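My First Video Interview, and What I Would Do Differently

2026-08-28

Last month I applied for a graduate position at Flivell, a company that plans deliveries for supermarkets. I did not expect an answer. Two days later they sent me a link to a recorded video interview, and I had five days to complete it.

I had never done one before. In my home country, you go to the office, you drink a bad coffee and you talk with a person. With this kind you talk with yourself. A question appears on the screen, you get 20 seconds to think, and then you have 90 seconds to speak. There were five questions and you could not record again.

My first mistake was to write complete answers on paper. I learned them by heart, and when the question was a little different from what I prepared, I became silent. For "Tell us about a time you changed your mind" I had nothing, so I told them about my group project in Salinas, where I wanted to use one supplier and my teammate convinced me to use another. It was a true story, but I spent more than half of the time to explain who everybody was.

Later I asked advice from Aurelio Tlapale, who finished my program before me and now works at Grotilitz. He told me to keep only a few words for each story: the problem, what I did, the result. He also said to start with the result if I am nervous.

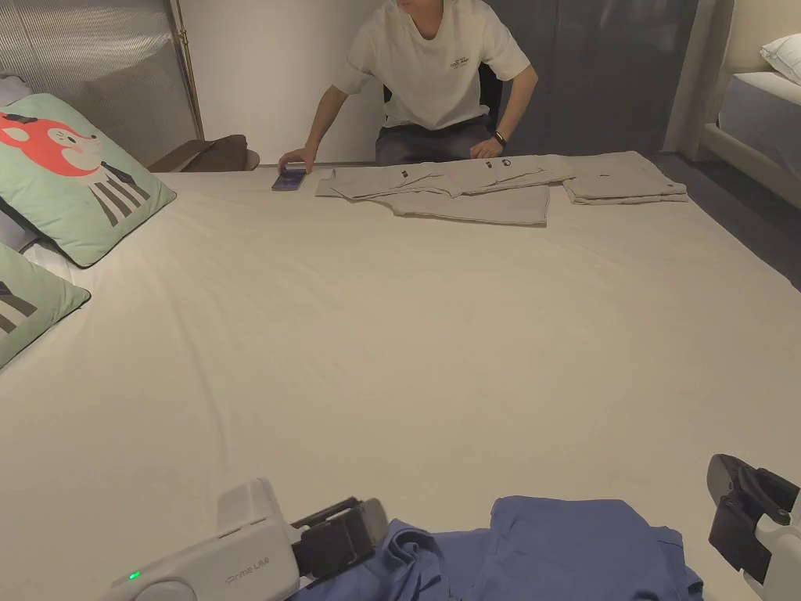
I practiced this way every evening for the next application, at Cistside, with a timer. I listened to my recordings, which was painful. I say "basically" very much. I also speak faster when I am not sure of a word in English, so now I choose the easier word and stay slow.

Flivell sent me a polite rejection. Cistside invited me to a group exercise in September, and I am reading now about how those work. If somebody here has done one, please write to me what they asked you.

Comments (3)

mirela_k
Thank you for this! I have my first one next week and I was also writing full answers. Throwing them away now.

Dan
In my group exercise we had to rank items for a budget and then present. Speak early, even if it is something small.

mirela_k
Did you look at the camera or at the screen? I always look at my own face.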